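Laundry shortcuts I tried so you don't have to bother

Every winter the same laundry advice comes around again, usually with a photo of a mason jar. I spent most of last December working through the tips people send me, and I kept notes on the backs of envelopes. My standards are low. I want clean clothes and I don't want to buy anything.

Vinegar in the rinse. Supposed to soften towels. Mine came out the same as the ones I washed without it. The smell does go once they're dry, I'll give it that.

Salt to "lock in" color. A dark red shirt bled on its first wash with salt and bled again on its second. Modern dyes are either fixed at the factory or they aren't, and a spoonful of table salt has no say in the matter. Wash new reds by themselves and check the water.

Tennis balls in the dryer. Fine for a down jacket, where they break up the clumps. For sheets, all I got was noise and a pair of balls rolled up inside a pillowcase.

Freezing jeans. No. Cold doesn't remove dirt, and mine came out smelling of the freezer. Turn them inside out, wash them cool, hang them by the waistband. Zip them first or the teeth chew on everything else in the load.

Extra detergent for a big load. This is how you get stiff towels and a gray ring in the machine. The scoop that comes in the box is bigger than you need. I use 2 tablespoons of powder for a full load and have seen no difference, except that the box lasts.

Sorting into five bins. I was sent a plan for this with labels to print. A person with a small apartment does not have room for five bins. I sort at the machine, from one bag, and it takes as long as the kettle. The bag should be fabric so it can go in the wash itself, and it should stand up with its mouth open, or socks will land next to it forever. Don't pack it down. Damp things go over a rail until they dry, whatever the label on the bag says about being breathable.

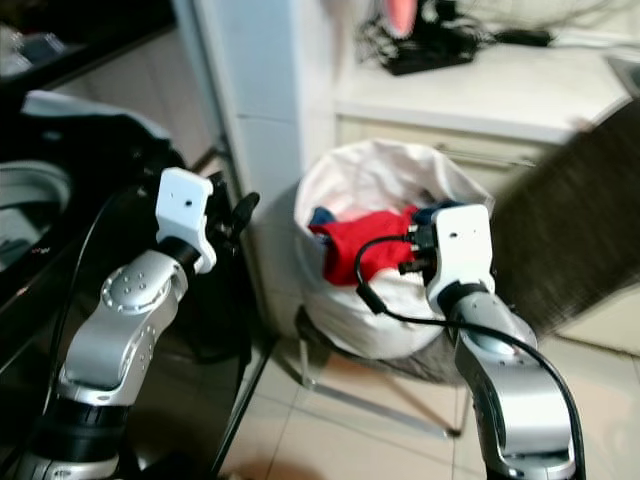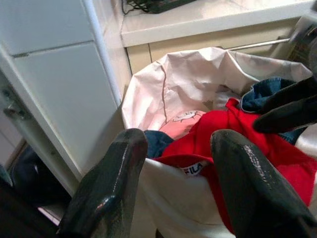 Rokeya Uddin wrote in to say I was unfair to vinegar. Her water in Sultstead is so hard that the kettle furs up in a couple of weeks, and she finds that half a cup in the rinse keeps her dish towels from going like cardboard. She agrees about the salt, and adds that she has never got a straight answer from anyone on whether fabric softener is bad for towels, only that she stopped using it and they dry her dishes better now.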